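Puvora tableware handling and table-setting work
Progress report to the Wasard fund, second reporting period
Prepared by the project office, Jirero

1. Status

Work on the table-setting part of the project is on schedule. The bench has been fixed in one layout since March, and all handling of cups, saucers, bowls and spoons is now done on the checked cloth.
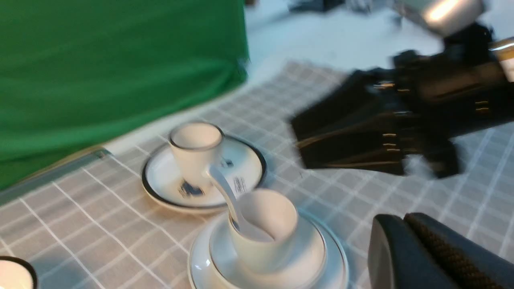
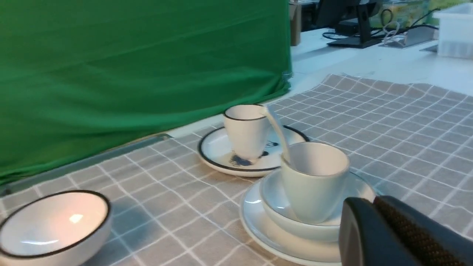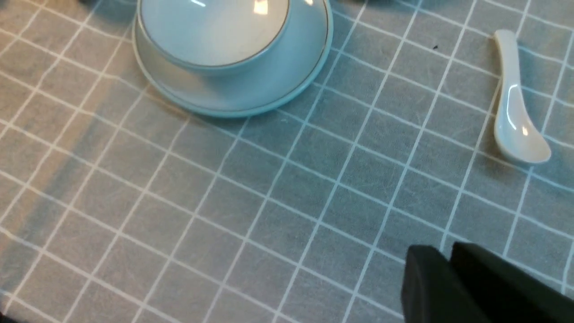 2. Bench and coverings

The table carries a grey cloth printed with a grid of thin white lines. It replaced the plain cover used in the first period, on which pieces slid when a saucer was set down off-centre. The cloth is laid at an angle to the table edge. It is smoothed by hand at the start of each session, although the far edge still rumples and the cloth creeps over a long day. Clips were tried and removed, as they fouled the wider plates.

A green cloth hangs along one side of the table as a backdrop. It was shortened once and still bunches slightly at the hem. No further change is planned.

3. Tableware in use

The stock is mixed on purpose. The grant application set out a household cupboard in which pieces come from different sets, and this has been kept to. The stock list stands at 188 pieces, including spares. The types now in regular use are:

White cups with a dark line at the rim, on white saucers with a dark edge and blue decoration.
Plain white cups, used in stacks with a larger dish and a plate beneath.
Pale blue bowls with a thin gold or brownish line, on matching saucers.
White spoons, among them a ceramic soup spoon.
White bowls with a thin black rim.

The pale blue pieces are the glossiest in the stock and show every fingerprint. They are wiped before each session and stored apart from the rest. The Kneževič delivery made up the shortage of saucers reported last time, but two plates in it did not sit flat and have been sent back.

4. Work done

The period's target was 369 completed settings. The target was met on a Wednesday in the last week but one, and the remaining sessions went to repeat work on stacks.

Single cups on saucers give little trouble. Three-level stacks are slower: the cup has to be lifted clear before the dish under it can be moved, and the lower pieces tend to turn on the plate. A spoon left in the cup makes this worse. The handle projects well past the rim and catches on neighbouring pieces, mainly where two cups stand close together. The session sheet now records the spoon position separately — in the cup, on the saucer or on the cloth — so that the three cases can be compared in the final report.

5. Breakages and losses

Nine pieces were withdrawn, all for chips at the rim or foot. Most were saucers. One spoon handle broke in the washing-up and is not counted as a handling loss. Replacements were drawn from spares at no cost to the grant.

6. Spending

Consumables are within the allowance. The second cloth, ordered so that the first can be laundered, was charged to this period. A claim for extra shelving is held over until the supplier's revised quotation arrives.

7. Next period

A further 100 settings are planned with the pale blue bowls and saucers, followed by mixed stacks. Clearing the table will be timed as a separate task. Before that begins, the stock list needs a full check against the shelves, and the pieces without set numbers will be marked on the underside.

One decision is requested from the fund: whether glassware may be brought forward from the final period. The shelf space is available and the session sheet would need only one added column.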